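Pressing matters: a morning with the oil people at Brimholm

Got to the Brimholm shed a little before 8 in the morning, November, frost on the loading dock. Hường Ung was already in there with the press running and a cup of tea going cold on top of the filter housing. She makes seed and kernel oils for small soap and skin care makers. Apricot, plum, hemp, pumpkin, a bit of rosehip when she can get clean seed. Two rooms, one press, one very loud fan.

"You'll have to talk over it," she said. "I can't stop a plum run in the middle. It sets up like concrete."

So we talked over it. Notes are patchy in places.

Plum kernel is her favorite and I can see why. Smells like marzipan, strongly, the whole shed does. She started with it seven years ago after a jam maker down the road, Gusden, asked if she knew anyone who'd take the pits. They had 2908 pounds of them that first fall, sitting in bins behind the kitchen. She took the lot.

"I had no cracker. I had a hammer and a cousin," she says. "We did maybe two buckets and I went and borrowed money for a cracker."

The cracker is green, secondhand, and takes up most of the back wall. Shells go one way, kernels the other, then everything gets picked over by hand because bits of shell will score the press screw. That is the slow part. Winter work, radio on.

I asked what cold pressed means, for her, since the words are on every bottle in every store now. She rolled her eyes a bit. The press makes its own heat, from friction, so there is always some. She runs slow, small nozzle, and keeps a thermometer taped at the outlet. If it creeps up she backs off the speed and loses an hour. "Slow is the whole trick. You get less oil. Fine. It smells like something."
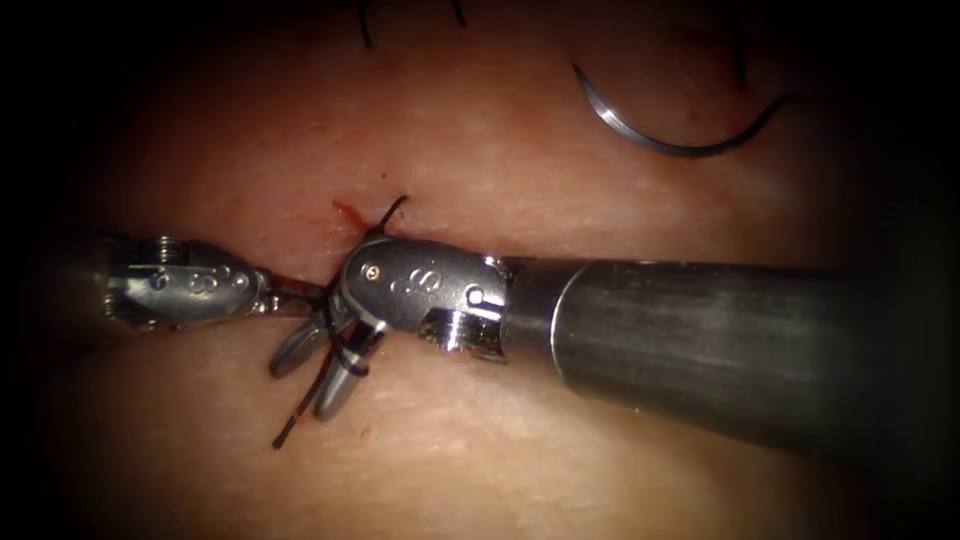 What happens to the oil once it leaves the press?

It sits. Three days minimum in steel cans with the lids on, so the fine solids drop, and then it goes through paper filters and into dark bottles or drums depending on who ordered it.

She doesn't refine. Some customers want her to, mostly people making unscented bars who don't want the marzipan coming through. She sends them elsewhere and is pretty cheerful about it. Refined oil keeps longer, has next to no color, behaves the same from batch to batch. Good for a lot of recipes. Just isn't what she has the equipment for.

Otis Ferreira turned up around this point with a van full of empty drums. He runs Huswood, a soap workshop a few miles off, and he's her biggest buyer. Tall, floury hands, except it wasn't flour, it was clay. He buys plum, hemp and the pumpkin, which is so dark green it looks black in the can.

"Pumpkin stains everything," he said. "My sink, my shirts. I did a batch at ten percent and the bars came out like pond. People loved them."

He was less kind about hemp. Goes rancid on him if he looks away. He keeps it in the fridge now and uses it low, five percent or under, and never in anything he plans to cure past spring. Hường thinks he buys too much at once. They had a short argument about this infront of me, clearly not the first one.

The bar Otis is proudest of is called Đỗ. It's mostly olive and coconut with plum kernel on top, and the name was Hường's idea. He spent a long time spelling it wrong on the labels. "I had 1015 wrappers printed with no marks on the letters at all. She wouldn't let me use them." Hường, from behind the press: "You used them." He used them.

I asked both of them what they'd tell somebody buying a kernel oil for the first time, for use straight on the skin. Hường said smell it. Should smell like the nut, or like hardly anything. If it smells of crayons or old paint, send it back. Otis said buy the small bottle. Also try a dab on the inside of your arm first and give it a day, and leave it alone altogether if you have a nut or stone fruit allergy, they both said that one at the same time.
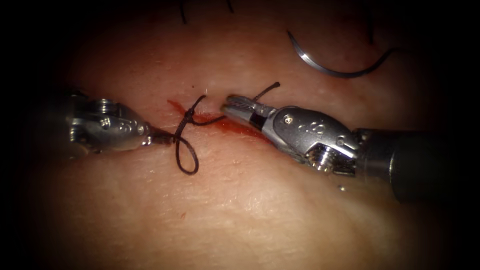
On prices, and the press cake

Plum costs a lot and she doesn't apologize. The yield is poor. Last season she cracked 2939 pounds of pits and most of that weight was shell, which goes to a neighbor for his stove. What comes out of the back of the press is the cake, dry flat flakes, pale. Hemp and pumpkin cake she sells to a baker. Plum cake she won't sell for eating at all, on account of what bitter kernels have in them, and it gets composted.

Apricot is steadier. Lighter oil, sinks in quicker, less perfume. Most of her face oil customers end up there even if they came in for plum. She'd like to do cherry but the pits are tiny and the cracker just spits them out whole, she's tried it twise.

Next year? A second press, perhaps, if the loan people call back. A better fan, definately. Otis wants her to try walnut. She says walnut is a fuss and the season lands right on top of the plums, and who's going to pick over the kernels, him?

He said he might. She handed him a tray.

Brimholm oils are sold from the shed door most mornings until noon — bring your own bottle and she'll knock a little off. Huswood bars are at the farm stand next to the Gusden kitchen.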